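4.3 Checking a pick pose in the Avness simulator

Run this check before you send a new program to the arm controller. It applies to Avness with the Otero room library installed.

1. Open the Scene menu and load a furnished room. Loading stops if the room exceeds 4,000 objects.
2. Select the arm model and confirm that the base is fixed to its platform.
3. Set the travel speed to 35 per cent.
4. Choose the target object from the list. Do not select it by clicking in the viewport – overlapping meshes can return the wrong item.
5. Press Approach. The arm moves above the target and lowers the gripper with the fingers pointing straight down.
6. Orbit the view and look for overlap between the fingers and the target. 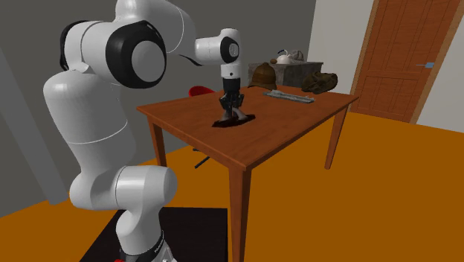 Figure 23. Gripper at the target object, fingers down. The hat and other items on the table remain loaded as obstacles.

Note: Objects with a ragged or curved outline use a simplified collision shape by default. If the fingers stop short of the surface, set the shape to Full Mesh and repeat step 5. The colour of the object has no effect on collision behaviour.

CAUTION: A clear result in the simulator does not replace the guarded-speed test on the real arm. See page 44.

7. Save the pose. Avness adds it to the program as a waypoint.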